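4.2 Payroll Reconciliation Across Time-Tracking Sources

The second part of the study examined how often hours recorded in a time-tracking system differed from the hours finally paid, and at which step the difference was introduced. Payroll errors are usually reported as a share of payslips corrected after issue. This measure is simple to collect, but it misses errors that cancel each other within a pay period and errors the employee never disputes. We therefore compared records at the level of the single shift.

Data came from two employers. Vesutach operates warehouses and pays hourly staff every two weeks. Okow runs a chain of clinics and pays monthly, with overtime settled one period in arrears. Both use the Vetum platform for payroll, but only Vesutach also uses its time module. Okow exports hours from a separate scheduling tool and loads them through a flat file prepared by the payroll office. The extract begins with the first full pay period in April and covers 300 employees, all of them paid by the hour for the whole of the study window. Salaried staff and agency workers were left out.

Each shift was assigned one of three states. A shift was matched when the clocked, approved and paid hours agreed to the minute after the employer's rounding rule was applied. It was adjusted when the values differed and a manager's edit with a reason code explained the difference. All other shifts were unexplained. Rounding rules were taken from the written pay policy and not from the system settings. In one case the two did not agree: the Okow policy rounds to the nearest quarter hour, while the import template had been set to round down. We kept the policy as the reference and counted the resulting gaps as unexplained.

The procedure returned 521 unexplained shifts. They were not spread evenly over the workforce. Employees who held more than one job code during a pay period were overrepresented at both sites, and so were employees who changed cost center in the middle of a period. At Vesutach the most common cause was a late approval. The shift was approved after the cutoff, paid in the next run, and stored under the wrong period date. At Okow the most common cause was the rounding setting described above, followed by overtime rows that had been loaded twice and then reversed by hand – the reversal often covered the base hours but left the premium in place.

To check the labels, two coders reviewed a sample of 25 unexplained shifts without seeing each other's results. They disagreed on 9, mostly on whether a free-text note counted as a reason code. The rule was then tightened so that a note counted only if it named the cause of the edit, and the full set was coded again under that rule. The totals given in this section are those of the second pass.

Two limits apply. First, the audit log in Vetum keeps only the latest manager edit for a shift, so a record changed several times looks the same as one changed once. Second, the comparison assumes that clocked hours are correct. Missed punches entered later by a supervisor were treated as clocked hours, following the approach of the Ó Néill audit protocol, and any error in them is invisible to our method. The effect is likely to be larger at Okow, where staff move between sites during the day and clock in on shared terminals.

Because the two employers differ in pay cycle, import method and overtime rules, we do not compare their error rates directly. Section 4.3 uses the same shift states to estimate the time payroll staff spend on corrections – both those started by an employee and those found at period close.

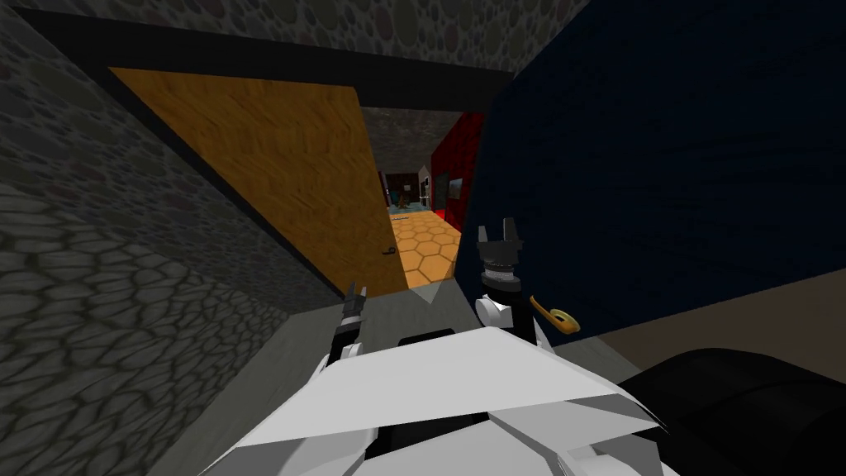

Figure 4. Simulated passage with an open wooden door and a dark blue door; robot body and two grippers at front.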